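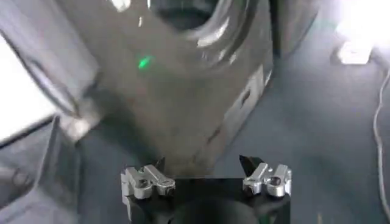
Fig. 1. Open fingers below a glossy gray surface, wrist view.

Ustard lab course, handout 4: the laundry task

Each group trains one policy for the two front loaders, washer 1 and dryer 1. The Cida recorder writes at 20 frames per second. A full set is 200 runs; keep failed runs in a separate folder. Read the number label before starting — washer and dryer both carry a 1. 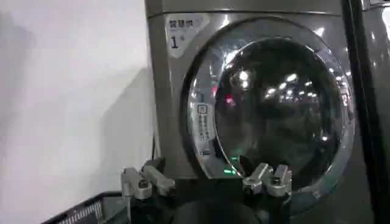
Avotiņš asked whether the wrist view alone would do for finding the door rim. It may, at close range. Glass reflections shift with every move of the arm, so report results with and without the head view.

Doors are scored separately from clothing. A door run ends when the door is fully open or after 3000 control steps.

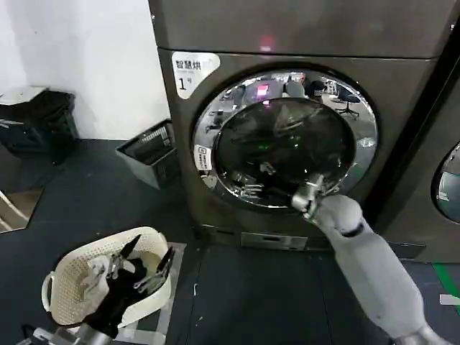
Clothing runs use the same step limit. Start with one garment in the basket and both grippers open. Log the basket position against the floor tape before each run.

Submit the Brenimden config file with the run folders. More than 272 MB per run means compression was left off.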